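Notes for the Furkisthorpe talk, September. Slot is 15 minutes, so aim for 10 and leave time for questions. Noémie Cormier is introducing me, so skip the bit about who I am.

# Cutting down on throwaway cups at small events

## Opening

- Say thanks, check the back row can hear.
- Ask for hands: who has run a tea table at a fair, a fete or a school evening? Keep hands up if you bought paper cups for it. Wait for it.
- I ran teas at Grament hall for 5 years and bought paper cups for every one of them. They were cheap, they came in a sleeve and I could put them in the boot. I'm not here to tell anyone off.
- The question for tonight is what a small group can change without spending much money or adding an hour to the clearing up.

## What a paper cup is made of

- Most people think it's just paper. A cup for hot drinks normally has a thin lining, often plastic, so that it doesn't go soft.
- The lining is what makes it awkward to recycle. The paper mill has to separate the two, and many mills can't.
- Some cups are sold as compostable. Read the small print. A lot of these need an industrial composter and won't break down in a garden heap.

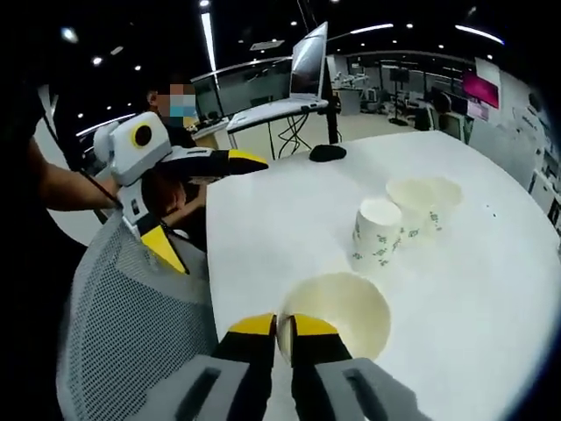
- If your council takes cups at all, it will probably want them kept apart from other paper, emptied and stacked. Ring and ask. Don't go by the symbol on the packet.
- Someone usually asks about cups with no lining. They exist, mostly for cold water. Fine for squash at a sports day, not much use for tea.

## What we did at Grament

- First step was dull. We kept a tally for one evening -- a sheet of paper by the urn and a pencil on a string.
- We had 67 people through the door and got through far more cups than that. People put one down, forgot which was theirs and took a fresh one.
- Second step: one cup each, with a pen on the table so people could write their name on it. This cost us a pen.
- Third step: we stopped setting cups out in advance. If they are all over the table, people pick them up. If someone behind the table hands them over, they don't.
- (Pause here. This is the part people write down.)
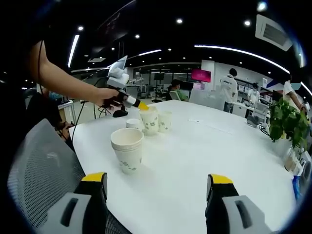
## Moving to proper mugs

- The hall at Skov had a cupboard full of mugs that nobody had opened for years. Check your own cupboards before you buy anything.
- If you have none, ask people to bring one. Put it on the poster, near the top, in the same size type as the time.
- Keep a few spares for people who forget. Ours came from a house clearance and none of them match.
- Washing up is the real objection and I should be fair about it. For a full hall you need two people, a decent sink and about 10 minutes at the end. If the kitchen only has cold water, mugs aren't going to work and you should say so early.
- Hire is another route. Plutska do crates of mugs which you can send back dirty. It costs more than buying paper cups, so read out the price list only if asked.

## When paper is still the right choice

- Outdoors with no water. Very large crowds. Anywhere people are walking off with the drink.
- Children's craft tables too -- paint water, seeds, sorting beads. For those, rinse the cups from an earlier event and keep them in a bag. A cup that has held tea will hold beads perfectly well.
- Stack them by size before they go in the bag or they take up the whole shelf.

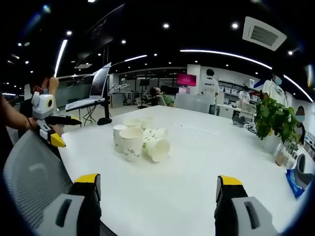
*Paper cups with a green leaf print, on a white table.*

- A printed leaf on a cup is decoration. It doesn't tell you what the lining is or where the cup can go afterwards. Look on the sleeve or ask the supplier.

## Close

- One thing to try at your next event: do the tally. Don't change anything else that night, just write down the number.
- Handout is on the chair by the door. It has the tally sheet on one side and the questions to ask your council on the other.
- Questions. If there's one about lids, pass it to Noémie.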